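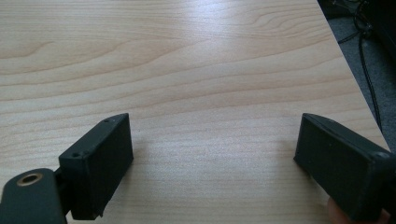
Tischplatte Jevden, Dekor Holz hell, Maserung längs

Jevden – Tischplatte für Werkstatt und Büro

Die Platte Jevden hat eine helle Oberfläche in Beige und Honig. Die Maserung läuft in langen Wellen, an manchen Stellen bildet sie Bögen in einem dunkleren Ton. Bei starkem Licht von oben glänzt die Fläche leicht und wirkt dort weißer. Wer das nicht möchte, bestellt bitte die Ausführung Gislow, diese ist matt.

Artikelnummer: 583
Preis: 679 Euro inklusive Gestell
Lieferzeit: 7 Werktage
Garantie: 3 Jahre

Reinigung mit einem feuchten Tuch und wenig Spülmittel. Bitte keine Scheuermilch benutzen, sie macht die Oberfläche stumpf. Heiße Töpfe nur mit Untersetzer abstellen.

Die Kante ist gerade und kann auf Wunsch gerundet werden – dann dauert die Lieferung eine Woche länger. Muster vom Dekor senden wir kostenlos zu. Fragen zu Sondermaßen beantwortet Frau Erlinda Dumlao.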